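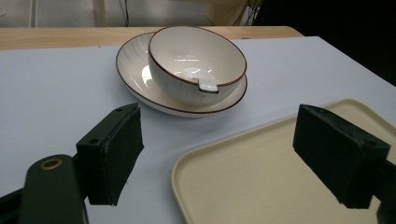
Getting a hand-held gripper to pick up crockery without a slip took me most of a winter, and nearly all the trouble was in the finger pads. Mine started out bare, and glazed stuff just slid off them. So before you glue anything down, set up a practice table with something properly awkward on it. I like a bowl sitting on its saucer, both glossy, and this bowl has a little flat tab sticking out from the rim that gives you a second place to grab. Put a tray beside it, leave the fingers wide open and line yourself up from there.

What you'll need: two finger blocks, grippy sheet for the faces, contact adhesive, 40 grit sandpaper and a small screw for each finger. I get my sheet from Pelen, but any rubbery offcut will do to start with.

Step 1. Take the fingers off and scuff the faces with the sandpaper. Go crossways, then diagonally. Wipe the dust off with metho and let them dry.

Step 2. Cut the sheet a few millimetres oversize. I cut my first lot dead to size and the corners lifted within a week — very annoying!

Step 3. Glue both surfaces, wait until they're tacky, then press together and clamp overnight. Ruairí at our shed swears by bulldog clips and I've come around to them.

Step 4. Trim flush with a fresh blade, then screw the fingers back on. Close them slowly and hold them up to a lamp. If you see a wedge of light, loosen the screw, nudge the finger and try again (this is the fiddly bit, so put the kettle on).

Step 5. Practise! Go for the bowl's rim first, then the tab, then try shifting the bowl across to the tray. Squeeze gently. If it skates, clean the pads before you blame the glue.

I'm still on the set I made in September, worn edges and all. Dragica wants me to try a softer sheet next, so I'll add a note under step 2 once I've cut some.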